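Getting families outdoors in December: my project report

For my second-year project I wanted to know if a free winter trail would tempt families out when it's cold and a bit grim. My tutor, Vesela Grgić, told me to keep it small, so I picked one place, the old railway path at Prollbridge, and ran it on a Sunday morning.

The idea was simple enough: a walk with four stops, and something to find, listen to or make at each one (my favourite was the bark rubbing, I'll admit it!). I drew the map myself and it took me ages.

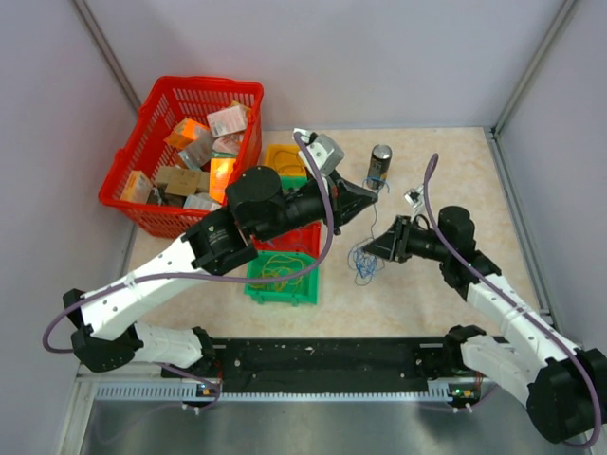

Gwilym Mathias, who looks after the path, walked the route with me beforehand and made me move the second stop well away from the brook. Good call. He also showed me where the goldcrests hang about, and I'd never have spotted them on my own.

Getting the word out

I had leaflets put through doors on the Kilteck estate, 992 of them, and my legs still remember it. The path is 2000 metres end to end, so I said on the front that little ones could turn back at the halfway bench. Lots of parents told me that line was why they came.

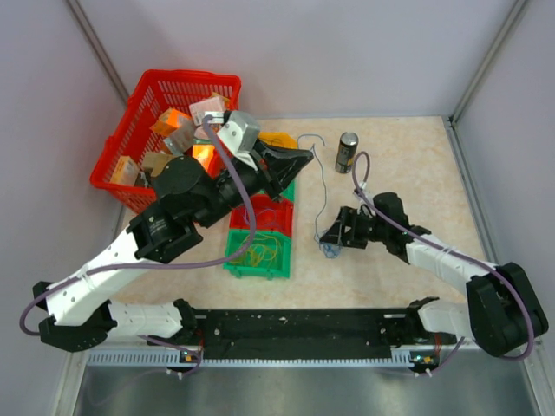

What the families said

Most of them liked the listening stop best, which surprised me, as I'd nearly dropped it. The toddlers mainly wanted puddles. A few parents found the map hard to read in the drizzle, and two asked for a later start – fair enough, nine o'clock is early in winter.
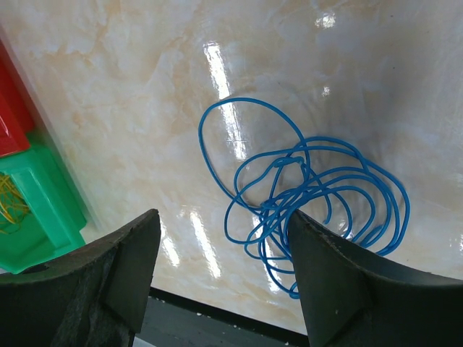
What I'd change

Bigger print, a ten o'clock start and a puddle stop, obviously. I'd also like to try it again in spring on the Gollura side, where the path is wide enough for double buggies.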